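Eletroacústica Aplicada -- Apontamentos da aula 7
Altifalantes portáteis: caixa, radiador passivo e autonomia

Leitura prévia: capítulo sobre caixas fechadas e a folha de fórmulas distribuída em maio.

1. Ponto de partida

Na aula anterior ficou o modelo do altifalante em caixa fechada. O ar dentro da caixa funciona como uma mola, que se soma à mola da suspensão do cone. Quanto menor o volume, mais rígida a mola e mais alta a frequência de ressonância do conjunto. Numa coluna de sala isto resolve-se com mais litros. Num altifalante portátil não há litros para gastar.

O aparelho de referência para os exercícios é o Plirkano, da Triltard, um modelo cilíndrico com um transdutor de banda larga e dois radiadores passivos nos topos. Existe um exemplar no laboratório, que pode ser requisitado com o cartão de aluno. O segundo aparelho, o Skillow, é de caixa fechada e serve de comparação.

2. Radiador passivo

Um radiador passivo é um cone sem íman nem bobina. Move-se por ação da pressão interna da caixa e tem o papel que o tubo tem numa caixa bass-reflex. A frequência de sintonia depende da massa móvel do radiador, da sua área e do volume de ar.

Vantagens em relação ao tubo:
- ocupa menos volume interno; um tubo sintonizado em baixo, numa caixa pequena, teria de ser muito comprido;
- não produz ruído de turbulência;
- permite fechar a caixa, o que facilita a proteção contra água e pó.

Inconvenientes:
- custo;
- atenuação mais rápida abaixo da sintonia;
- a suspensão do radiador tem limites mecânicos e distorce quando se aproxima deles.

Com dois radiadores iguais em topos opostos, as forças de reação cancelam-se em grande parte. Com um só, a caixa vibra e pode deslocar-se em cima da mesa. Convém lembrar isto ao montar o ensaio: o Plirkano deitado precisa dos dois topos livres.

3. Processamento de sinal

Quase todos os portáteis aplicam equalização dependente do nível. A volume baixo, o processador reforça os graves. À medida que o volume sobe, o reforço diminui, para que a excursão do cone não ultrapasse o limite mecânico. Por esta razão, uma única curva de resposta em frequência não descreve o aparelho. No relatório pedem-se 3 curvas por aparelho, a níveis diferentes, sempre com o nível indicado no gráfico.

Erro frequente nos relatórios do ano passado: normalizar todas as curvas a 500 Hz e apagar a informação do nível absoluto. A normalização é aceite desde que a tabela de níveis acompanhe o gráfico.

4. Bateria e autonomia

A autonomia anunciada corresponde quase sempre a um volume moderado. A estimativa simples é

t = E / P

em que E é a energia utilizável da bateria, em Wh, e P a potência média consumida, em W. A potência média inclui o amplificador, o módulo sem fios e o processador. A volume baixo, estes dois últimos pesam bastante no total.

Exercício 1. Um aparelho consome em média 1,5 W e funciona durante 12 horas. Calcular a energia utilizável. (Resultado: 18 Wh.)

Exercício 2. Com a mesma bateria, a potência média passa a 4,5 W. Calcular a nova autonomia e comentar a hipótese de a energia utilizável se manter constante.

Exercício 3. Explicar por que motivo a música com muita compressão dinâmica reduz a autonomia, mesmo sem alteração dos picos do sinal.

5. Trabalho de laboratório

As medições fazem-se na sala 316, em grupos de dois. O microfone fica no eixo do transdutor. Como a sala não é anecoica, usa-se janela temporal para as médias e altas frequências e medição em campo próximo para os graves. A junção das duas curvas faz-se onde ambas são válidas -- não onde ficam mais bonitas -- e a frequência escolhida tem de ser justificada.

No campo próximo medem-se separadamente o transdutor e cada radiador. As contribuições somam-se em amplitude e fase, depois de corrigidas pela raiz quadrada da razão das áreas. Quem somar só os módulos obtém graves a mais na zona da sintonia.

O ficheiro de calibração do microfone Hollenstein está na pasta da disciplina. Os grupos que usarem outro microfone devem indicá-lo na primeira página do relatório.

Entrega até 21 de agosto de 2026, em PDF, com os dados das medições em anexo. Na próxima aula: diretividade e altifalantes com dois transdutores.

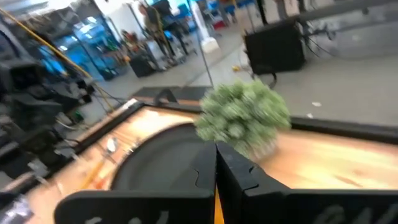
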